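5.3 Failure analysis: the cable snag

Of the 2413 grasp attempts in the home trials, 167 ended in a fault stop, and 82 of those came from one cause that we had not listed in our risk review at all. The wiring on the outside of the Stustari hand caught on soft material. We think this is one of the most useful results in the paper, and we want to give it the space it deserves.

The hand was designed for rigid objects. Its motor blocks sit outside the housing so that they can be swapped in minutes, and the wires between them run along the side of the mechanism with a little slack for finger travel. On the bench at Kisosow this worked beautifully. We ran the fingers open and closed for days with boxes, cups and tool handles, and the slack never gave us any trouble. Then we moved to furnished rooms, where blankets and bedspreads are part of the daily work, and the picture changed within the first week of August.

A typical snag went like this. The finger closed on a fold of fabric, the fold rode up over the finger segment, and a loop of wire slid under it. When the arm lifted, the weight of the fabric pulled on the wire instead of the fingertip. The controller saw low fingertip load, decided that the grasp was weak, and closed harder. In 53 cases the connector at the motor block backed out far enough to drop the position signal, and the finger kept driving until the current limit cut in.

The wrist camera was a wonderful help in sorting this out. Its fisheye lens takes in the fingers, the gears and the wiring together with a good part of the room, so we could go back through the logs and look for fabric close to a wire run before each stop. 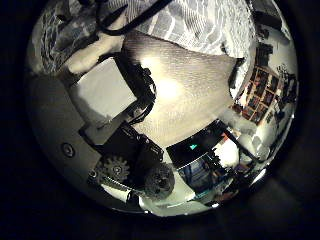

Figure 7. Wrist camera view during a home trial. Striped fabric is at the top, with a black cable lying over it; the hand's bundled wires, motor block and two gears are exposed nearer the center.

The gears deserve a separate word. They are open, as Figure 7 shows, and the wire fault brings loose material closer to them than we would like. We recorded no case of fabric being drawn into the teeth, but a finger that drives without a position signal is just the condition in which that could happen. We therefore treat the snag as a safety matter and count it apart from ordinary missed grasps.

We tried two changes. The first was in software: the Romov controller now compares motor current with fingertip load, and if the two disagree for longer than a short window it opens the hand and stops the arm. The second was a sewn sleeve over the wire run, closed at the motor block with a small clamp so that a pull on the wire does not reach the connector. The sleeve costs very little and takes one evening to fit – we were delighted by how simple it was.

The software check has one weak spot. Thick, springy bedding can spread the load so evenly that the fingertip reads low even in a good grasp, and the hand then lets go for no reason. Tuning the window per fabric type helped in the Maldonado rooms, but we do not yet have a setting that holds up everywhere. A closed gear cover is the next part on our list, and its clearance around the finger joint is still being worked out.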